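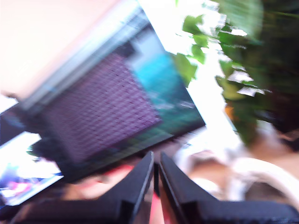 Page last updated: June 26, 2020

Before you pay extra for a Katenari-tested bull

By now most of you will have had the flyer. Katenari would like us to believe that a one-page feed efficiency score, printed beside the usual weaning and yearling numbers, is reason enough to bid up a young bull. Two of the fall catalogs I have seen in draft already carry the score in bold type on the top line of every lot. I have read the flyer four times and the longer report twice, and I would keep my hand down for a while yet.

The claim goes like this. Calves sired by high-scoring bulls eat less for every pound they put on, so the buyer gets his money back in feed by the second calf crop. The report rests on 186 calves fed at one yard, on one ration, through one mild winter. They came out of 29 sires. Work that out and you have six or seven calves a bull, and some of the bulls had only 3. I wouldn't cull a cow on that much evidence, let alone write a check.

Then there is the matter of where the bulls came from. Every one of them was bred by an outfit that had already signed up with Katenari and paid to have the calves on test. I don't say anybody did anything crooked. I do say that if I were paying by the head to have calves measured, I wouldn't be sending my tail-enders, and I doubt my neighbors would either. The report has a paragraph on how the calves were picked. It says they were "representative." Of what, it leaves to the reader.

Naa Nutsugah, who keeps a small Angus herd and has better arithmetic than I do, went through the tables for us in March. Her main complaint was that the calves were put on feed at different ages and the younger ones scored better. A younger calf will nearly always look more efficient, as anyone who has fed cattle knows. Katenari says it adjusted for age. She wrote and asked how. She got back a friendly letter, a second copy of the flyer and a ballcap.

"I'd use the score to split two bulls I already liked," she told me. "I wouldn't drive anywhere for it."

That is kinder than I would put it, but I'll let it stand.

I have heard the other side from a couple of members and they deserve a fair shake. Feed is the biggest bill most of us pay. Anything that trims it is worth a look, and the old way of judging a thrifty animal (lean on the gate and squint) was never very scientific. True enough. It is also true that intake can be measured properly and that it does pass down from sire to calf to some degree. My quarrel is with this score from this company at this price. Enrollment runs $207 a bull before you haul him anywhere, and you can bet the seller plans to get that back from whoever is standing in the cheap seats.

There is a bigger worry, at least for those of us selling replacement heifers. Pick hard for animals that eat less and you may wind up with animals that simply eat less. They'll be smaller, later to settle, and harder to keep in flesh when the grass quits. The report follows the steers to slaughter weight and stops. It has not one line on the daughters. I would like to see a set of them through a second calving before anyone prints the thing in bold. The flyer calls this "the next phase," with no date on it.

We have been down this road before. Some of you will remember the Closavum mineral tubs, which were going to fix conception rates across the county. I bought a pallet. My conception rates stayed right where they had been and the tubs made very nice planters. Sutanto came through with its ear tag program a couple of years afterward, and I know of two herds still using the tags, one of them because the owner bought so many. Now I see Flarer is offering to put Katenari scores into its herd software for a yearly fee, so you can pay once to get the number and again to look at it.

If you are going to a sale this fall and the score is in the catalog, a few things to ask the seller. How old was the bull when he went on test, and what did he weigh? How many others were in his group? Did he go on test with every bull from that calf crop or only the pick of them? What does his dam look like, and how many calves has she had on time? Anyone who runs a decent program will answer all of that without reaching for a brochure. If you get a long pause on the third one, you have learned something for free.

Look at his feet, too. Bad feet don't show up anywhere on that flyer.

Katenari has offered to send a speaker to our next meeting. I'm in favor, provided there is time for questions and we are given the full tables ahead of it, including the starting ages. I have written back to say so. If you have something you want asked, get it to me in writing and I will put it on the list. Naa's two pages of notes are with the minutes for anyone who wants to check her math, and she would be glad to hear from you if it's wrong.

Dues are still owed by some of you. You know who you are.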